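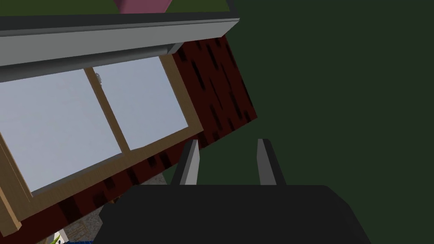

Wrist view from the simulator: open gripper, brick house model, green backdrop.

Priner cell planning set – README

What this is

A folder of simulated robot runs and the spreadsheet that goes with them. We put it together to decide what to buy for the Priner cell at Medton before the money was spent, having done it the other way round last time. The last time is in the cupboard under the stairs, still in its crate, and has a two-year warranty that has run out.

If you want training data for a clever robot, you can use the runs for that, but they were made to answer duller questions. How wide must the fingers open? Does the wrist camera see past its own gripper? Can we get away with the cheaper arm?

What's in the folder

runs/ holds 2,086 simulated runs, one subfolder each, with wrist camera frames, joint positions and a short text log.
costs/ holds the budget sheet in three versions. Use the newest. The older two are kept so that people can see what we used to believe about delivery charges.
scenes/ holds the miniature buildings and loose objects, with their colours and sizes.
notes/ holds quotes, supplier emails and one long argument about cable lengths.

How the runs split

Of the 2,086 runs, 1,105 use the narrow parallel gripper and the rest use the wide one. The two were given the same tasks in the same scenes. In 265 runs the planner gave up before the fingers closed on anything. We left those in, as a gripper that can't reach the job costs the same as one that can.

Each log ends in one of four words: done, dropped, missed or stopped. "Stopped" covers the 265 above. There is no word for "nearly", although one was requested.

What the budget sheet covers

Arm, gripper, spare fingers, wrist camera, mounting plate, table, guarding, controller, cables, delivery, fitting and training. Every line has a low price, a high price and a column called "who says so". If that column is blank, the price is a guess and should be treated with the respect due to guesses.

Demissie quoted for the arm and controller together and would not split them. The sheet shows the pair as one line, so please don't try to work out the arm on its own and then send the answer round as fact.

Fingers are listed separately from grippers. They bend, chip and get lost, and the first version of the sheet allowed for one pair to last for ever. The present version allows for 12 pairs in the first year.

Lead times are in weeks from order. They are the supplier's weeks, which run longer than ours.

What the runs can't tell you

Nothing in the simulator wears out. Cables never snag, the lighting is the same at four in the afternoon as at nine in the morning, and the table is level. Medton's floor is not. Leave some money in the "fitting" line for this and resist the person who wants to move it to "camera".

The background is flat green throughout the set. It makes edges easy to pick out and makes any vision result look better than it will in the workshop.

Grip force is modelled simply. Use the runs to compare reach, finger opening and camera view. Don't use them to promise anybody that soft objects will survive.

How to use it

Start with the notes column in the budget sheet, then filter the runs by gripper. The Pikisine viewer opens the frames and logs side by side. It is slow on the first run and fine after that. Any image viewer will do if you don't mind having the log open in another window.

Want to try a different gripper? Copy a scene, swap the model file and rerun. Add the quote to costs/ at the same time – a gripper with no price beside it always wins the meeting.

Known problems

Prices for the mounting plate leave out tax in one place and include it in another. Marked in yellow.
Some logs give finger opening in centimetres instead of millimetres. A 9 mm opening listed as 0.9 is not a bargain.
The guarding line assumes one side of the cell is against a wall. Somebody has since put a door in that wall.

Changes

April: delivery charges corrected upwards, spare fingers added, old table price removed. Quotes still to come for guarding and the longer cable.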